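Zundthorpe - Qui sommes-nous

Accueil > L'entreprise > Qui sommes-nous

Zundthorpe est un bureau d'études indépendant. Nous assistons les établissements d'hébergement, les résidences services et les blanchisseries dans la planification et l'achat d'équipements de manipulation automatisée du linge. Nous ne vendons pas de matériel et ne percevons aucune commission des fabricants. Nos honoraires sont forfaitaires et figurent au devis initial.

La société a été fondée par Svend Dalsgaard, ingénieur en mécanique, et Sze-wing Tu, contrôleuse de gestion. L'équipe compte aujourd'hui 9 personnes permanentes, réparties entre le pôle technique et le pôle budget.

Notre domaine d'intervention

Le textile souple reste un cas difficile pour la préhension automatique. Un drap, une couverture ou une taie n'a pas de géométrie stable, et les caractéristiques annoncées par un constructeur (effort de serrage, course, répétabilité) sont généralement établies sur des pièces rigides. Un budget fondé sur ces seules valeurs sous-estime presque toujours les postes d'intégration et de mise au point.

Nous travaillons donc à partir du linge réel du client. Avant toute consultation de fournisseurs, le pôle technique, dirigé par Cheng-en Sin, constitue un relevé des gestes : saisie d'un bord, traction, pliage, dépose. Les essais sont menés sur des lits faits, avec des articles de grammages et de surfaces différents. Le comportement d'une polaire posée sur un drap tissé ne se déduit pas de celui du drap seul, et la distinction entre les deux couches au moment de la saisie conditionne le choix des doigts et de leur revêtement.

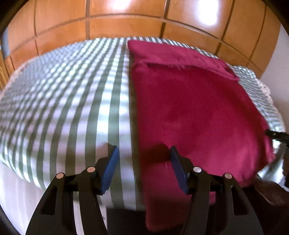

Méthode de chiffrage

Le dossier remis au client comprend un budget en coût complet sur la durée d'amortissement retenue. Les lignes sont toujours présentées dans le même ordre, afin que deux projets puissent être comparés.

Acquisition : bras, préhenseur, commande, capteurs, protections.
Intégration : étude d'implantation, programmation, essais de réception.
Consommables : patins et garnitures de doigts, câbles, filtres.
Exploitation : énergie, maintenance préventive, pièces de rechange.
Formation : prise en main et recyclage annuel des opérateurs.
Provision pour aléas : 20 % du montant d'intégration.

Cette provision n'est pas négociable dans nos dossiers. Le client reste libre de ne pas l'engager, mais elle apparaît au tableau de synthèse.

Les patins de doigts font l'objet d'un suivi séparé. Notre protocole d'endurance prévoit 2000 cycles de saisie par référence testée, avec un contrôle visuel tous les 333 cycles. La fréquence de remplacement obtenue est reportée telle quelle dans la ligne consommables - sans correction commerciale.

Organisation d'une mission

Une mission type comporte une phase de relevé, une phase d'essais, puis la rédaction du cahier des charges et l'analyse des offres. Kwok-wai Man est l'interlocuteur des services achats pour ces deux dernières étapes. Ro-un Hwang assure la réception sur site et tient à jour la liste des réserves jusqu'à leur levée.

Lorsque les essais ne justifient pas l'investissement, le rapport le mentionne en première page. La mission s'arrête alors à ce stade et les phases suivantes ne sont pas facturées.

Outils internes

Les relevés et les hypothèses budgétaires sont consignés dans Bumanow, notre base de suivi. Chaque client dispose d'un accès en lecture à son propre dossier et peut en exporter les tableaux. Les hypothèses de prix sont révisées en janvier.

Nous contacter

Les demandes d'étude sont examinées chaque lundi. Merci d'indiquer le type d'établissement, la nature des articles à manipuler et l'exercice budgétaire visé.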